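Altosura Neighbourhood News

Sewing circle: what we did in May and what comes next

By Kimie Kamata

Dear neighbours,

Many of you have asked me when the sewing circle will meet again in the hall. I don't have a date yet, but I can tell you what we have been doing at home, and it is quite a lot.

When the hall closed, I thought the circle would simply sleep for a few months. Then Alina Voicu phoned me and asked if I still had the big box of cotton from the quilt project. I had it, under my bed. She had already found a pattern for masks, the kind with pleats, and she had made 11 of them for her own family and the people on her floor. By the end of that week four of us were sewing, each at our own kitchen table, and Manolis Makris was driving the cut pieces from one door to the next.

By the last day of May we had finished 1,609 masks. I write the number with some pride, because I kept the notebook and I added it up twice. Most of them went to the two care homes on Dhanial Street and to the staff at the grocery store. The rest we gave to anybody who wrote to us.

We learned some things on the way. The first pattern was too small for most men. Elastic was sold out everywhere, so we changed to cotton ties, and people told us they are more comfortable behind the ears but slower to put on. Dark fabric is more popular than flowers, which made me a little sad, as I have very much flowered fabric. Please wash the mask before you wear it the first time, and iron it flat so the pleats keep their shape.

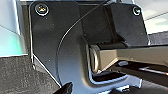
Black metal and silver screws, seen up close.

Now a word about the machines. Sewing this much is hard on a household machine, and two of ours began to skip stitches in the third week. Sobia Durrani knows more about this than the rest of us together. Her advice is to change the needle more often than you think is needed, and to clean out the lint under the needle plate every evening. Use only sewing machine oil, one drop in each place that your manual shows. Kitchen oil becomes sticky and it will cost you a repair. If your machine makes a knocking sound, stop and telephone her before you open anything. Her number is on the list by the mailboxes.

We still need thread, white or grey, and wide bias tape in any colour. There is a basket inside the side door of the Flundberg building, and Manolis empties it in the mornings. Please don't leave used clothing there — we have no place to keep it.

For the summer we would like to try something more cheerful. Alina suggests shopping bags from the leftover cotton, and I would like to finish the quilt, which has been waiting with only one border since last autumn. Beginners are welcome. I can leave a small package at your door with cut pieces and a page of instructions, and we can talk it through by telephone. My English on the telephone is slower than on paper, so please be patient with me.

If you would like a package, write your name and apartment number on a note and put it in the same basket by June 24, 2020.

With thanks to everybody who cut, sewed, ironed and carried,
Kimie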